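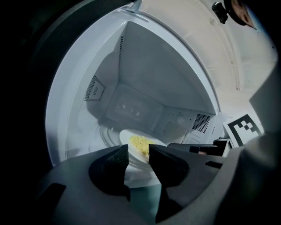

問 温めた料理を皿のまま庫内に置いておいてもよいか。
答 使用した者が席に戻る際に必ず取り出すこととし、庫内での保管は認めない。

トラルキソラ株式会社 上階共用スペース利用者連絡会 議事録

開催月日 2024年10月16日
出席者 ニンシ・スンビリン(議長)、スラメット・ラウ、スゲン・パサリブ、アイマン・ルビス
欠席者 リザル・スンビリン(委任状提出)
記録 アイマン・ルビス

議題1 前回議事録の確認
9月開催分の議事録について、スラメット・ラウ氏より字句の修正1件の申し出があり、修正のうえ承認された。

議題2 電子レンジの利用について
議長より、上階の机に設置した電子レンジの利用状況について報告があった。昼の時間帯に利用が集中し、待ち時間が30分を超えた日があったとのことである。協議の結果、正午から午後1時までの間は、1人あたりの利用を7分以内とすることで合意した。
卵料理及び米飯については、加熱中の飛び散りに関する意見が2件寄せられている。スゲン・パサリブ氏から、ふたの使用を義務とする案が出されたが、ふたの備付け数が足りないため、当面は推奨にとどめることとした。ターンテーブルの洗浄は、従来どおり週番が金曜日に行う。 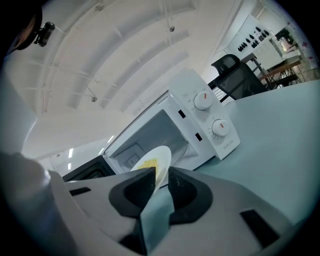

問 扉を開けたまま離席した場合の扱いはどうなるか。
答 気付いた者が閉めるものとし、度重なる場合は週番から当該部署へ連絡する。

議題3 食器の管理について
共用の皿について、返却場所が周知されていないとの指摘があった。使用後は各自で洗い、下階の給湯室の棚に戻すことを改めて確認した。追加の皿はボルタノ商会から購入する方向とし、見積りをスラメット・ラウ氏が次回までに取得する。
アイマン・ルビス氏より、皿の縁が熱くなることがあるため布巾を1枚常備してほしいとの要望があり、了承された。

議題4 設置場所について
電子レンジを現在の机から移すか否かを協議した。手すり際の机は下階の執務席に近く、食べ物の匂いが気になるとの声が一部にある。
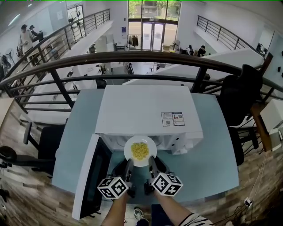
一方、給湯室には空きコンセントがなく、移設には電気工事を要する。施設担当のトゥフムリ管理に照会したところ、工事の可否の回答は翌月になる見込みである。よって、それまでは現在の場所で利用を続けることとした。
あわせて、机の周辺の床に電源コードが出ている箇所について、スゲン・パサリブ氏が配線カバーの寸法を測り、総務に手配を依頼する。椅子は利用後に机の下へ戻すこと。

議題5 その他
(1)利用上の注意を1枚にまとめ、机の横に掲示する。文案はニンシ・スンビリン氏が作成する。
(2)消耗品の購入先をカセンに変更する件は、欠席者の意見を聴いたうえで次回に再度協議する。

次回は午後3時15分より、会議室535にて開催する。日程は別途通知する。

以上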